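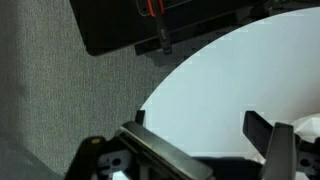
Fingers open, nothing held. Home pose per rule 1.

We finally wrote down house rules for the Workow cell and I'm so happy with them! Short thread on the ones that stuck.

Rule 2: cables get checked before every run. Full slow sweep, watch each loop, then go. Our sheet has 148 sweeps logged now - best habit we have.

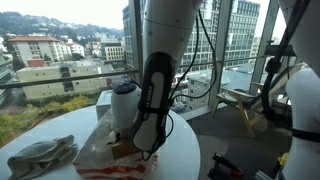 Bollilard asked whether a sweep every single time is overkill for soft items. Fair question! We still do it, the arm moves the same way whatever it's holding.

Rule 3: cloth gets capped at 200 mm/s. Slow is lovely to watch, and you get time to reach the stop.

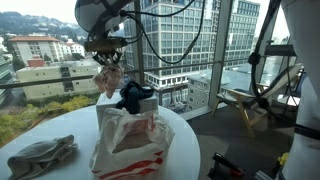
Same cap for bags and boxes, so there's only one number to remember. Visser has it on a sticky note, I have it on my mug.

Rule 4 is new: log the misses too. 3 tries, then stop and write it up. 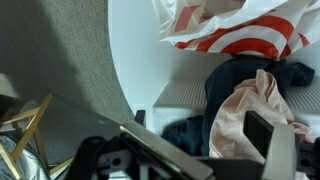 Wrist view, pink cloth between the fingers.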